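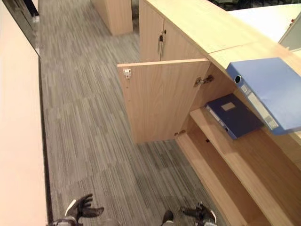
How long should an office keep its paper records?

As long as the law, the business or a later reader has a use for them, and the length is set for each type of record before any of it is filed.

Records in the Small Office
Unit 4: Retention and disposal
Hikthorpe Evening Courses
Handout prepared by Valeriano Salcedo

Read this together with your notes on Unit 3 (naming and numbering files). You will need the Futadside file list for the exercise at the end.

4.1 What counts as a record

A record is anything made or received in the course of work and kept as evidence of it. A signed contract is a record. So is the letter that came with it, if the letter changes the terms. A photocopy made for a meeting is usually not, and can go once the meeting is over, provided the original is filed.

Students often ask about drafts. Keep a draft only when it shows a decision that the final version does not. Drafts of a lease with the solicitor's changes marked on them may be worth keeping. Six drafts of a newsletter are not.

4.2 The retention schedule

The schedule is a table. Each row is a type of record, known as a series. The columns we use on this course are:

Series title
Who holds it
What starts the clock
How long it is kept
What happens at the end

The third column causes the most trouble. "Keep for six years" means nothing until you say six years from what. For an invoice the clock normally starts at the end of the financial year. For a personnel file it starts when the person leaves. For a contract it starts when the contract ends, and a contract that renews itself every August may never reach that point unless somebody gives notice.

The periods in this handout are for teaching. Check the current rules for your own country and trade before you write a real schedule, and have it approved by whoever signs for the organisation.

4.3 Three stages of use

Current records are looked at every week or so. They belong within a few steps of the people who use them, in ordinary office cupboards, and anything personal or financial belongs behind a lock.

Semi-current records are looked at now and then. These can move to a store room or a hired store. The box list matters more than the shelving. If a box leaves the office without a list, treat it as lost until the list is made.

Non-current records are finished with. Most are destroyed. A small share goes to an archive.

Do not use a cupboard in the working area as a halfway store. It fills, new files get stacked on top of it, and the old ones are never reviewed.

4.4 Case study: the Bermúdez papers

Bermúdez was a family firm of ships' chandlers at Futadside. The firm had no schedule. Papers were kept if there was room and thrown out if there was not, which meant that what survived depended on the size of the building at the time.

When the firm closed, Anselmo Bermúdez offered the papers to the town. The survey found 2552 files. The oldest item was a stock ledger begun in 1903. The wages books ran without a break for decades and then stopped, and no explanation was found in the minutes. Customer letters had been kept in bulk, with many duplicates, while the partnership agreement was present only as an unsigned copy.

The files were sorted into 17 series. Points to note for the exam essay:

(a) Series were based on what the firm did, not on where the files were found.
(b) Two series overlapped (harbour dues and port charges). They were left separate, as the clerks had kept them separately.
(c) Original file numbers were kept, even the ones that repeat.
(d) Duplicates were removed only after both copies had been compared page by page.

Point (d) was slow and there was disagreement over it. My own view is that it was right for the letters and a waste of effort for the printed price lists.

4.5 Disposal

Destruction has to be authorised in writing. The form should give the series, the covering dates, the number of boxes, the line of the schedule relied on and two signatures. Keep the form permanently. It is the only proof that the records were destroyed properly and did not simply go missing.

Stop all disposal in a series as soon as there is a claim, an audit or a request for information that touches it. Write "HOLD" on the schedule and on the boxes, with the name of the person who can lift it.

Confidential paper is shredded or pulped. Ask the contractor for a certificate and match it against your form the day it arrives.

4.6 Paper and scanned copies

Offices using Tekuvetti or any other filing software still need a schedule. The clock applies to the scan as well as the sheet. Destroying the paper and leaving the scan on a shared drive does not count as disposal.

Exercise

Take the first page of the Futadside file list. Put each file into a series, name the event that starts the clock, and propose a period. Where you would send a file to the archive, give your reason in one sentence. Bring your table to the next class, on paper, with your name on every sheet.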